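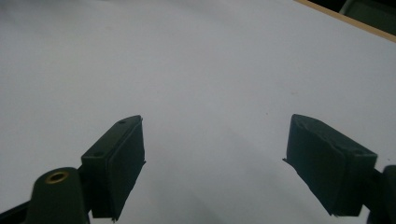 A clear white surface.

The Case for a Bare Work Surface
By Aoife Mulcahy

Institutions spend considerable sums on storage and very little thought on the surfaces where work is done. It is the position of this office that a shared table should be returned to bare white at the close of each session, with no trays, notices or cups left for the next person to work around.

Our reading rooms at Manzano adopted this rule in May. Of the 19 members who wrote to us, 16 were in favor. The objections deserve a fair hearing. Kacper Kalinowski has argued that long projects suffer when materials must be put away each evening, and he is right that the burden falls unevenly.

Even so, a pale surface shows every mark, and small specks are wiped up before they become stains. A cluttered one hides them for months. We would support two reserved tables for extended work, provided that the remainder are kept clear. The policy should be extended to the Rallow building on the same terms.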